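Pleltetti clip-down table cover in green, three months in

I do a lot of packing and unpacking at tables. Stock comes in, stock goes out, and every surface I own ends up scratched by staples and covered in cardboard fluff. So when I saw the Pleltetti cover on the Jerkico site in April I ordered 2 of them, one for the main bench and one for the side table, and I've been rather annoying about them ever since (sorry, everyone who has popped round).

What you get is a big piece of bright green cloth, folded up very small, and a bag of metal binder clips. That's the lot! No elastic, no ties. You throw it over, pull it tight and clip it along the edge. I was a bit sniffy about the clips at first because I have a drawer full of them already, but they grip well and you can put them wherever your table lets you.

Green also turns out to be a very good colour for a mucky job. Brown cardboard shows up on it straight away, and so do little bits of yellow. I used to lose labels and washers on my old grey worktop all the time, and I've lost far fewer since.
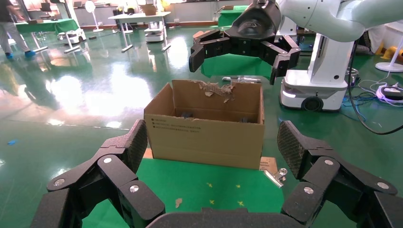
Bunnag wrote in under my first post to say the creases never came out of theirs, even after a warm iron, and that they'd gone back to an old bedsheet and been perfectly happy.

Fair enough, and I do have creases too. Mine came out of the packet with fold lines like a road map. I tried the iron on low, then hung the cover over the bath overnight, and between the two I got rid of most of them. There are still a few faint ones, but a box sits flat on it and small parts don't roll into the dips, so I've stopped caring. If you want it smooth enough for photographs you may feel differently.

The thing I really wanted to know was how it would cope with boxes being dragged about. Corrugated cardboard is surprisingly rough stuff, especially once the top has been ripped open in a hurry, and my last cover (a Zerkex one, thin and shiny) went into holes within weeks. I kept a tally on the wall for this one and I'm at 102 boxes on the main bench. There's a bit of bobbling at the front edge where I lean, and one small snag I did myself with a staple. No holes.

It also stays put while you wrestle with packaging, and that's the bit I'd pay for again. You know the sort of parcel, a carton inside a box with black foam wedged in around it, and you've got to hang on to the outer one while you work the inner one out. On the Zerkex the whole lot used to slide towards me, cloth and all.
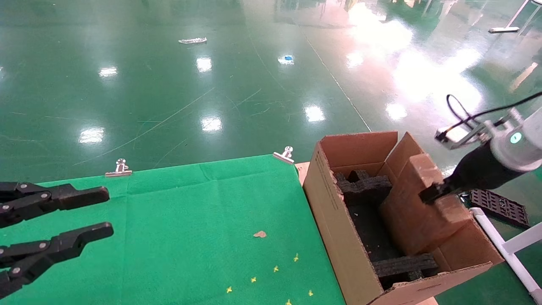
Clip placement matters more than the leaflet lets on, though. I put one at each far corner and one in the middle of the far edge, and leave the front free so I'm not catching my sleeves. Corners first, then the middle. If you do the middle first you get a ruck you can't shift without starting again.

Cleaning is easy enough. Crumbs of card and tape shake off out of the back door, and a lint roller does the rest. I've washed it twice at thirty and the colour has held, but do take the clips off first, as I forgot one and it made a horrible racket in the drum.

Grumbles? It's a shade too long for my side table, so I've had to tuck it under. And I'd love it in a darker green, as this one is very, very bright first thing in the morning.

I'm ordering a third for the table in the shed, once I've measured it properly this time.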